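The bedding arm at Mostthorpe

The workshop at Mostthorpe occupies two rooms behind a tyre depot, and the larger one holds a lathe, a laser cutter and the machine its members call Prirkard. It is a pair of second-hand arms on a welded steel base, driven by 7 motors a side. The parts cost £3000, of which £2000 went on the arms.

Its intended job is changing pillowcases. The difficulty lies in the cloth: a rigid part has one shape, and a cotton case has a new one each time it is touched. The builders began in February by studying how people do it by hand.
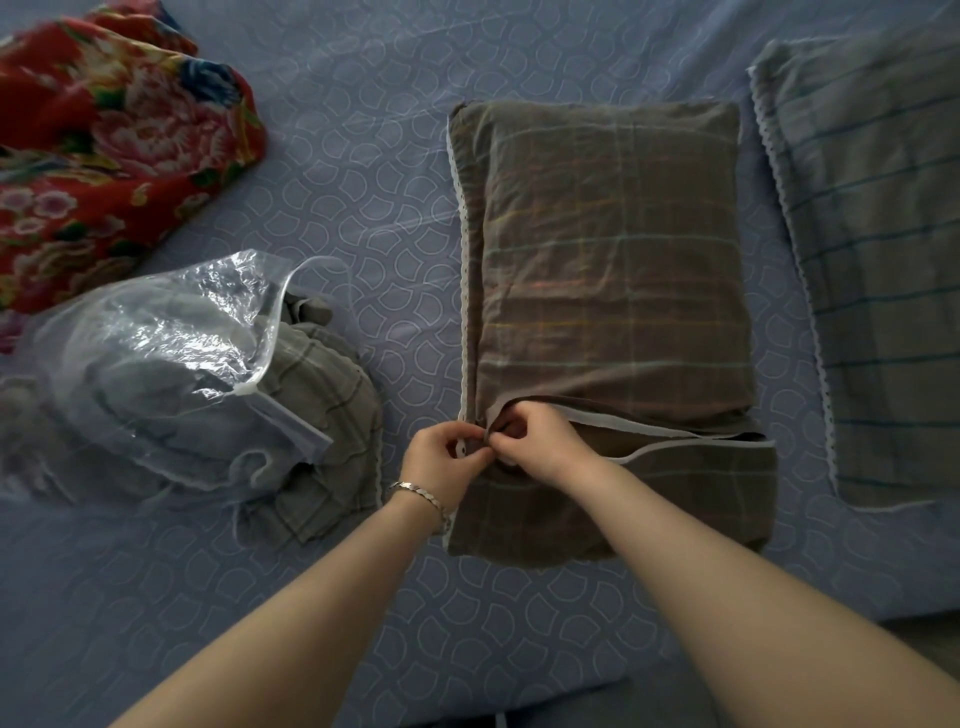 Both hands gather the plaid case near a lower corner of the pillow.

Two contact points close together, a pinch and a tuck, are hard to copy with parallel jaws. The Mihăilă gripper, cut in Natville from nylon sheet, has a thin lower finger that slides under a hem and an upper one that closes on it. Grip force is capped in software.
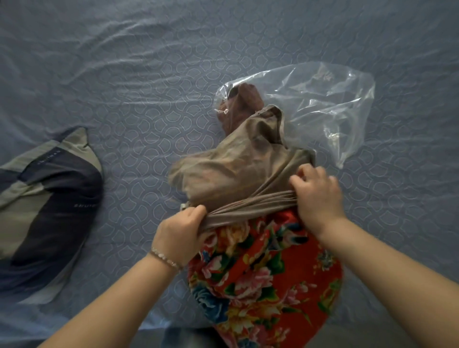 Slack is the second problem. A band of cloth held tight between two grippers has a known position, while the loose folds beside it do not, so the control code keeps tension on the fabric wherever it can. The log stands at 208 attempts on plain cases. Patterned ones come next, once the depth camera has a better mount.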